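Ekthorpe Anime Weekend - hall walkthrough, pre-open checklist
Dec 23, 2023
Walked by: Malcolm Tindall, with Margaux Bodin for the screening room
Copy to: Chaminda Gunawardena (programming), Patricio Sotomayor (dealers)

Comments typed up on my phone between rooms, sorry for the spelling. OK = fine to open. FIX = before doors. WATCH = open but somebody keeps an eye on it.

ENTRANCE AND LINE

1. Main doors open fully, both leaves - OK
2. Door mats flat - FIX. Left one curls at the corner. Tape it or lift it.
3. Line barriers - OK. Turn the line at the ticket window, not at the stairs like in September. Blocked the stairs for most of the morning that time.
4. Capacity sign posted - OK. Says 800, matches the permit.
5. Prop weapons table - WATCH. Sign still says "no metal blades" and nothing about bows. Unstrung bows are fine, strung bows are not. Need a new sign. Peace-tie cords are in the blue bin under the desk.
6. Wristband scanner charged - OK

MAIN SCREENING ROOM

7. Exit signs lit - OK, all of them, checked with house lights down
8. Aisle width - FIX. Back row has crept into the aisle again. Push it to the wall or lose the row. Margaux would lose the row.
9. Seating matches plan - 225 on the plan. Chairs in the room match once the back row goes back where it was.
10. Projector stand - OK. Strap is on, tight.
11. Projector cable run - FIX. Crosses the center aisle with no cover. Cover is in the Desmet truck, ask for it before they unload the stage stuff on top of it.
12. Flashing lights notice - FIX. Has to be on the door and read out before the Prandano double bill. Episode four has the lightning fight, it is really bad for strobing. Chaminda to put a card on screen too, ten seconds at least.
13. Sound level - 88 at the front row with the opening theme playing. Fine. Please dont turn it up for the sing-along.
14. Subtitles readable from the back - not a safety item but Margaux wrote it down so: yes, except white text on the snow parts.

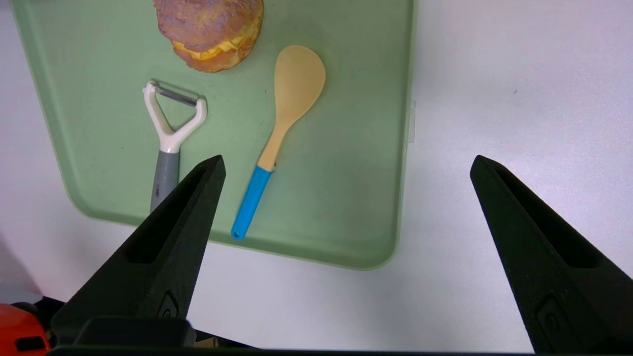 15. Doors not wedged - FIX. Wedge found in the side door. Took it away. If it comes back I am taking the wedge home.

DEALERS AND ARTIST TABLES

16. Tables clear of the fire exit - OK
17. Wall scrolls and hangings - WATCH. Nothing hung from sprinkler pipes. Two stands had hooks ready, Patricio spoke to them.
18. Grid walls braced - FIX on the corner stand (figures and blind boxes). Leans when you touch it. Needs a foot or a second panel at an angle.
19. Power strips - FIX. One strip plugged into another strip behind the keychain people. One strip per outlet, it's in the dealer pack.
20. Stock under tables - OK mostly. Keep boxes behind the cloth line.
21. Heat press at the shirt stand - WATCH. Rated 2000 watts so it gets its own circuit, nothing else on it, not even a phone. Kept at the back of the stand away from kids.
22. Extinguisher visible - OK. The Sestwood banner was over it, moved the banner.

COSPLAY AREA

23. Stage steps - FIX. White edge tape worn off second step. People in helmets can't see it as is.
24. Stage handrail - OK, solid
25. Changing rooms - locks work, OK. Hooks loose in the far one.
26. Repair table - WATCH. Hot glue guns go back on the stand, not on the cloth. Contact glue outside only, smell was awful last time.
27. Large costumes - need a helper on the stairs. Anyone over two meters with wings goes in by the loading door. Teun Segers has the door and the radio.
28. Water point - OK. Put cups out early, armor people overheat before lunch.
29. First aid - room unlocked, bed made up. Kit check: eye wash out of date, FIX. Everything else in date.

GUEST SIGNING

30. Line kept off the emergency route - FIX. Current tape mark runs straight across it. Re-tape along the window side.
31. Guest exit - OK, clear to the back hall
32. Table height, chair - fine

STILL OPEN AFTER WALK

Cable cover - Teun, from the truck
Back row - Margaux
Strobe card and door notice - Chaminda
Corner stand brace, power strips - Patricio
Step tape, line tape, mat - me, one roll should do it
Eye wash - me, drugstore on the way in
Bow sign - anyone with decent handwriting

Second walk one hour before doors. I need all the FIX items closed by then or that room opens late, screening room included. Radio channel 3, same as before. Bring the spare batteries back please.

M.T.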